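The Switch Task

Akosua Agbeko ran participant 177 at four in the afternoon, after the heating in the Oddale building had gone off. She offered the man a blanket from the supply closet and he took it.

His name was Obed Aidoo. On the intake form, under languages, he had written Twi, Ewe, Hausa, English, and then a fifth word she could not read.

"What's this one?" she asked.

"My grandmother's," he said. "I don't know how it is spelled. I wrote it how it sounds."

She typed "other" into the box. The software did not take anything else. Under age of acquisition he said he had no idea. He had been spoken to in all of them before he could answer in any.

"The form wants a number," she said.

"Then put 2."

She put 2. After that she explained the task. A digit would come up on the screen. If the border was blue, he would name it in English. If the border was red, he would name it in Twi. He should go as fast as he could without making mistakes. The microphone would catch the start of his voice and the computer would work out the time.

He did the practice block and then the first real one. He was slow. She watched the numbers come in on the second monitor. On one red trial he took 1337 milliseconds to say three, which would be thrown out later as an outlier.

At the break he drank some water and pulled the blanket up.

"Who am I talking to?" he asked.

"Sorry?"

"When it is red. Who am I saying it to?"

"Just the microphone."

He nodded as if that was what he had expected. "I spoke Twi with my wife," he said. "Ewe with my mother. Hausa at the market, with the men who sold onions. I never in my life had to change in the middle of counting for a box."

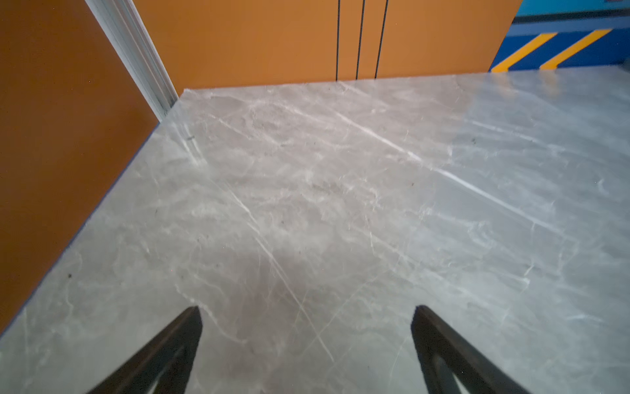

Was the task measuring how well he spoke Twi? It was measuring how long he took to get from one language to the other when the border changed color, and his Twi could be perfect and the number would still come out high.

Akosua knew that. She had written that paragraph of the ethics application herself. She also knew that Daichi Kudo, whose grant it was, needed the multilingual group to be faster than the others, and that so far it was not.

"Do you want to stop?" she asked. "You get paid either way."

"No, I said I would do it."

She set up the second block. Then she took her hand off the mouse.

Her own Twi was not good. Her parents had used it in the car and on the phone, and she had answered in English until they gave up. She had not said a full sentence in it since her father's funeral, and her aunt Nhyira had corrected that one.

"You could say them to me," she said, in Twi. She got the verb wrong. She could hear that it was wrong, but she didn't go back for it.

Obed looked at her for a while.

"Where are your people from?" he asked, also in Twi.

She told him. He said he had an uncle who had taught school near there, and that the road was terrible. She said it still was. Then she started the block and sat where he could see her past the edge of the screen.

The red trials dropped. By the end of the block he was naming them almost as fast as the blue ones, looking at her each time and then back for the next digit. Twice he laughed when they came too quickly.

When he had signed for his money and gone, she opened the session log. There was a field for deviations from protocol. Yogesh Dubey, who cleaned the data, read every one of these and wrote back in capital letters.

She typed: Experimenter visible to participant in block two. Experimenter spoke Twi during break. She thought about it and added: Poorly.

Yogesh put his head in at five thirty with his coat on.

"Is 177 usable?"

"Block one is," she said.

"And block two?"

"Read the note."

He came around and read it over her shoulder. Then he scrolled up to the times and stayed on them longer than he needed to.

"We can't use that," he said.

"I know."

"Did you tell Daichi?"

"Not yet."

He asked if she was walking to the bus. She said to go ahead. She folded the blanket and put it back in the closet, and on the stairs she called her aunt, and when Nhyira picked up and said hello in English, Akosua answered in the other one.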